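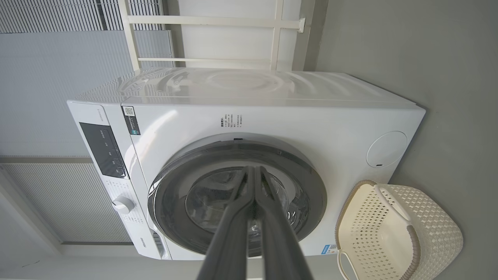 *Wrist view during the door task. Fingertips at the porthole, control panel on the left, basket on the floor to the right.*

October 2025, Tavares room, washer station

Worked on the door approach most of the day. Total for the laundry set is 367 episodes kept, against the 1,000 we said we wanted in June. The door part alone was supposed to be 80 clean ones before moving on to loading. Not there yet, and some of the older ones will have to come out.

**Setup as of this morning**

Makden arm on the low mount, long gray fingers, wrist view on. Hatach handles for remote control, scaling set lower than last time. Skuvia recorder on the bench machine. The first start of Skuvia hung while it was looking for the handles. Unplugged them, started it again with the handles already awake, and it came up. Worth doing in that order every time.

Zeroed the handles before each block. Skipped this once after lunch and the arm started with the wrist rolled a little, so I threw that block away.

**Hand guiding versus handles**

Tried both again on the same motion, bringing the closed fingers in to the door and then working toward the edge of the ring.

Hand guiding gives a better final approach. I can feel when the fingers touch and stop there. The trouble is everything before that. I lean on the forearm without meaning to, the elbow ends up in a different place each time, and my sleeve was in the wrist view for most of the first block. The paths look fine on the plot and bad on replay. On one replay the elbow came close enough to the rack that I stopped it.

With the handles the approach is slower and the elbow stays where it should. The weak spot is depth. Looking only through the wrist view, the fingers take up so much of the lower part of the picture that the last bit before the glass is hard to judge. The dark glass doesn't help. There are faint reflections across it and they shift as the arm moves, and I kept reading them as the fingers getting closer than they were. I overshot on a few tries and the force stop tripped, as it should.

What worked better was to stop looking at the tips and look at the outer ring of the door. If the ring stays centered while the fingers move in, the line is good. If it starts sliding toward the control panel, I'm yawing the wrist and need to back out and start over. Correcting in the middle of the approach gives a wiggle in the recording, and we have seen what the policy does with wiggles.

Plan is handles for the whole approach, hand guiding only for setting the start pose. I would like to drop the mixed episodes from the set entirely. They are a different motion and I don't think they belong under the same label.

**Orientation**

The wrist view shows the washer on its side: lid along the top, control panel and dial to the left, filter cover to the right. I have stopped noticing, but anyone new on the handles pushes the wrong way for the first few tries. I asked Skuvia for a rotated operator view. There is a setting for it, and it rotates only what the operator sees and leaves the recording alone. Checked that on a saved file and it's true, the stored frames are unchanged.

I did not use it today. Half the set was driven without it and I wanted today's motions to match. Somebody should try a block with the rotated view and compare the time per episode. If it helps, new operators can start with it.

**Start poses**

Too many of the old episodes start from almost the same place. I went through the first saved frame of a batch and could lay them on top of each other. That is handy for the person driving and no good for the policy, which fell apart last week when the mount had been bumped sideways.

Today I moved the start for each episode:

- higher, looking down over the lid
- off toward the panel side
- off toward the filter cover side
- farther back, with more floor in view
- close in, fingers almost on the ring already

The one from the filter cover side is awkward. The wrist gets near its limit and the handles start to buzz. Kept a few of those anyway and flagged them.

I also moved the cream basket between episodes. Up to now it has been in the same spot on every run, and I suspect the policy is using it to find the door. On a test run in the old spot the approach was fine. With the basket pushed farther off to the right, the same policy stopped short and hunted. One try each is thin evidence, but I'd like the basket to be somewhere different every time from now on, and out of view entirely for part of the set.

Same worry about the QR label by the panel. It's high contrast and always there. I can't move that one. Could cover it for a block and see.

**Contact**

We still don't agree on what counts as the end of the approach. I have been ending the episode when the tips touch and hold. Some earlier episodes end just short of contact, and a few end after the fingers have already started toward the edge of the ring. In the notes file they all have the same end tag.

Proposal, please argue with it before the next session:

1. Approach ends at first contact, held still for two seconds.
2. Moving to the edge is its own segment with its own tag.
3. If the force stop trips, the episode is kept but goes in the failures folder and is not trimmed.

I retagged today's episodes this way. The old ones are not touched.

**Problems**

- Recorder dropped the gripper channel on one block. The video and joint values are there, the finger opening is a flat line. The fingers stay together in this task, so it would be easy to miss. Check the plot before saving.
- Left finger pad is starting to lift at the base. Pressed it back down, will not last. Need to glue it properly.
- Overhead light leaves long streaks on the lid that come and go with the arm's shadow. Left it alone. I'd take the variation.
- The pedal sometimes registers twice and makes an empty episode. Deleted the ones I found. There may be more in the older folders, sort by file size.
- Hatach left handle drifts slightly when it's left sitting. Zeroing fixes it for the length of a block.

**Replay check**

Replayed a handful of today's episodes at reduced speed with a hand on the stop. All followed the recorded line and ended at the glass with light contact. The ones driven with the lower scaling were noticeably steadier near the end. They take longer to record and my wrists are sore, but I'm keeping that setting.

One replay ended off to the side of where I remembered it. Compared it with the saved frames and the recording was right. I had moved the mount in between and not written it down. The mount position now goes in the episode note, first line.

**Next**

- glue finger pad
- finish the door approach block with varied starts and a moving basket
- block with the rotated operator view, someone other than me driving
- pull the mixed hand-guided episodes into their own folder
- ask Makden whether the force stop threshold can be set per segment; the current value is right for the glass and probably too low for pulling on the door
- no loading demos until the end tag is settled

Arm parked, handles on charge, today's files copied to the shared drive. The copy on the bench machine can stay until someone has opened them.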